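6. Cleaning the Screen of the Shared Tablet

This section is for the tablets which stay on the meeting tables and are used by many people during the day. Please clean the screen at least 2 times a week, and always on Thursday before the room list is updated.

You will need:
One soft cloth without fluff
A little clean water
The Markier key for the table stand, if the tablet is locked

6.1 Before you start

1. Close all open notes and press the side button until the screen goes dark. Fingerprints are easier to find on a dark screen.
2. Take the tablet out of its cover and lay it flat on the table, with the screen up.
3. Move the cables to the side, so they do not lie under the tablet.

Caution: Do not spray any liquid directly on the screen. It can go in at the rim, and this damage is not covered by the Skikus service plan.

6.2 Wiping

4. Make one corner of the cloth slightly damp. If water comes out when you squeeze it, the cloth is too wet.
5. Begin at one corner and wipe in straight lines to the opposite side. Press lightly.
6. For dried spots, hold the damp cloth on the spot for 7 seconds, then wipe again.
7. Go once more over the whole screen with the dry part of the cloth.
8. Wipe the rim last. Dust from the rim makes scratches if you bring it back on the glass.

Note: Paper towels are not suitable, also not the soft ones from the kitchen.

Blue cloth on the tablet screen, at the white table:

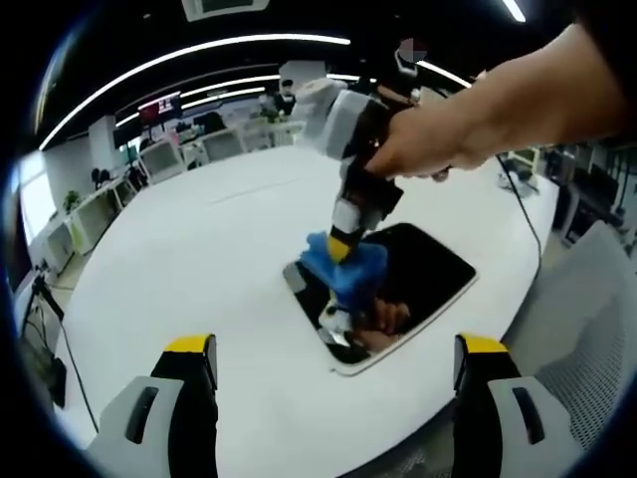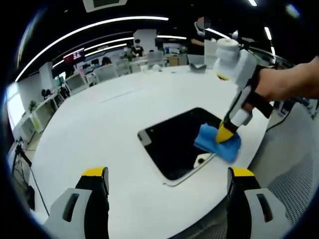 Can I use the same cloth for the table and for the screen?

It is better to keep two separate cloths. The table cloth picks up crumbs and small grains, and they can scratch the glass. Wash the screen cloth by hand without fabric softener, and let it dry completely before the next use. New cloths can be ordered from Khrystyna Vakulenko at the front desk.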